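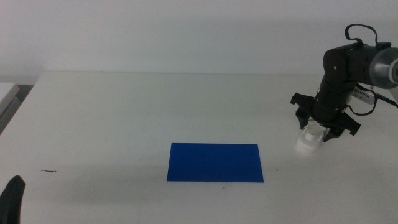

Éloge du petit rectangle bleu

Je voudrais prendre la défense d'un objet que l'on range d'ordinaire parmi les choses sans importance, entre le dessous de verre et le torchon : le set, le napperon, le petit tapis de table, appelez-le comme vous voudrez. Un simple rectangle, tout plat, d'un beau bleu roi si possible, posé sur une table blanche. J'ai mis des années à en comprendre l'utilité, et je vous préviens que je vais prendre mon temps pour en parler, parce que le sujet me tient à cœur (on a les passions qu'on peut !).

Chez mes parents, il y avait une table de cuisine blanche où tout finissait par atterrir. Le courrier, les clés, le flacon de sirop, le bouchon du flacon de sirop, qui vivait sa vie de son côté, un bouton de manteau en attente d'aiguille. On débarrassait avant le repas en poussant le tout vers le mur, et le soir le mur avait gagné une couche. J'ai reproduit cela fidèlement dans mon premier appartement, puis dans le deuxième, avec une table achetée 80 euros chez Jirkholm, blanche elle aussi, mate, et qui a pris ses petites éraflures dès la première semaine.

On nous vend beaucoup de choses pour ranger. J'ai eu le plateau à compartiments de la maison Drernavon, très joli, dix-sept cases, oui, 17, dont je n'ai jamais su à quoi pouvait servir la moitié. J'ai eu des boîtes dans des boîtes. Le défaut de tout cela, à mon avis, c'est que la boîte avale. On y met le petit flacon de gouttes pour les yeux, on referme le couvercle avec le sentiment du devoir accompli, et trois jours plus tard on en rachète un autre à la pharmacie.

Le rectangle de couleur n'avale rien du tout. Il dit seulement : c'est ici. Une chose blanche sur une table blanche, un petit pot, un flacon, une tasse à café, se confond avec ce qui l'entoure, et l'œil passe dessus sans s'arrêter. Sur du bleu, on la voit depuis la porte. Je perds mes affaires avec un talent certain, et je peux vous assurer que la différence est immense.

Il y a aussi le plaisir du geste, dont on parle trop peu. Tenir un petit objet juste au-dessus de la table, viser, le déposer là où il doit être : c'est un mouvement minuscule et il m'apaise. Ma grand-mère l'avait pour son dé à coudre, qu'elle remettait toujours sur le même carré de feutre, avec un soin qui nous faisait sourire. Aujourd'hui je ne souris plus, je fais pareil avec mes comprimés du matin.

Je sais bien ce que l'on m'objectera. Une amie à qui j'exposais ma théorie en septembre, devant une part de tarte, m'a répondu qu'il suffisait d'être attentif. C'est sans doute vrai pour elle. Elle m'a dit aussi qu'un tapis de plus, c'est un objet de plus, et là je lui donne un peu raison : il faut résister à la tentation d'en mettre partout. J'ai eu ma période, je l'avoue, avec un rectangle jaune pour le courrier, un vert pour les clés, un troisième à rayures qui venait de chez Ondow et dont je n'ai jamais décidé la fonction. La table ressemblait à un jeu de société. J'en suis revenue à un seul, le bleu, et tout ce qui doit être sous mes yeux dans la journée y passe.

Ma deuxième règle, celle qui m'a coûté le plus, est de le laisser vide le soir. Un set encombré redevient une table, et une table encombrée redevient la cuisine de mes parents. Vide, avec ses bords bien droits sur le blanc, il a quelque chose d'accueillant. Je le regarde en buvant ma tisane et j'ai l'impression que demain a déjà sa place.

Quant à la matière, je n'ai pas de religion. Le tissu se froisse et se tache, le plastique glisse un peu, le liège s'émiette avec le temps. Une feuille de papier épais fait très bien l'affaire pour essayer, et si l'habitude ne prend pas, vous n'aurez perdu qu'une feuille. Le mien, de chez Shabalala, mesure 300 millimètres dans sa longueur et je le pose toujours dans ce sens-là, le grand côté devant moi. Il se nettoie en 10 secondes avec une éponge. Pour la couleur, en revanche, je serai plus ferme : prenez-la franche. Les beiges et les gris perle sont ravissants dans les catalogues, mais ils laissent filer les petites choses blanches, et ce sont toujours celles-là que l'on cherche à quatre pattes sous le radiateur, un matin où l'on est déjà en retard.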